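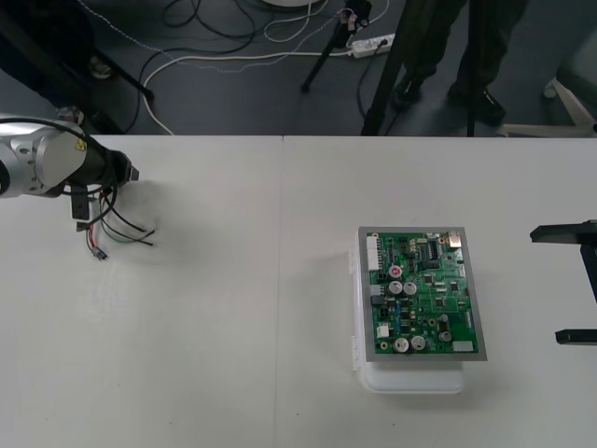 Loose leads, black, green, red and white.

flux_rurn: Wiring question. I have a 12 V supply feeding a Jonik pump controller through 22 AWG stranded. The run is 39 feet one way. The pump resets on startup. Bad controller or voltage drop?

tak_bench: Drop. 22 AWG is near 16 ohms per 1000 feet, and you count both directions. At 2 A you lose more than 2 V before any startup surge. Go to 16 AWG or heavier.

OldLornia: Disagree on going straight to wire. Check the input capacitor first. A tired electrolytic gives the same symptom on a short run.

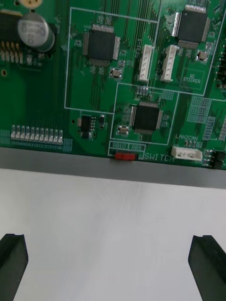 Board edge with a silver electrolytic.

tak_bench: A capacitor will not fix 1.2 ohms of copper. Measure at the controller terminals during startup, then decide.

flux_rurn: Measured 11.9 V idle, 8.7 V at startup. Supply end holds at 12.

OldLornia: Fine, that is the cable. I would still replace the cap if the controller has spent years at 60 C in a pump house.

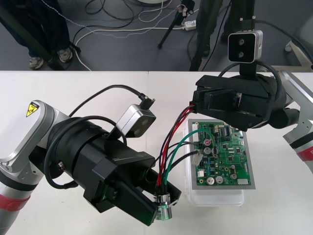
Yao-tsung Poon
Two additions. Stranded wire under a screw terminal needs a ferrule, and tinning the end is not a substitute because solder creeps under pressure. Also fuse at the supply end, sized for the wire.

tak_bench: Agree on the fuse. Ferrules are optional on a cage clamp.

flux_rurn: Ordered 14 AWG from Rurnmont. Will post startup voltage once it is pulled.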